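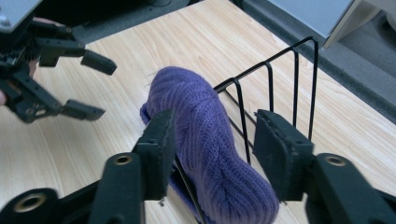 *Purple ribbed beanie and a black wire rack.*

**Is Gevisar yarn worth the switch?**

The Momirthorpe knitting shops have been pushing Gevisar all September, and half our inboxes seem to have had the same flyer. It says the yarn "will not pill." I have heard that one before, usually a month before the pilling starts.

The price is the first problem. A ball of Gevisar costs $8, and the pattern sheet that comes with it wants two for an adult hat. Tan, which most of us already use, is $6 and goes further. The flyer also mentions 3,684 happy customers. Happy with what, and asked when? The mill at Arau didn't answer our email.

The washing advice is odd too. The label says cool wash only, the flyer says any cycle. I would believe the label.

If you have worn a Gevisar hat for 30 days or more, bring it to the next meeting, pills and all. Until then I'd buy one ball, knit a swatch, and rub it hard against a coat collar. The group order stays with Tan for now.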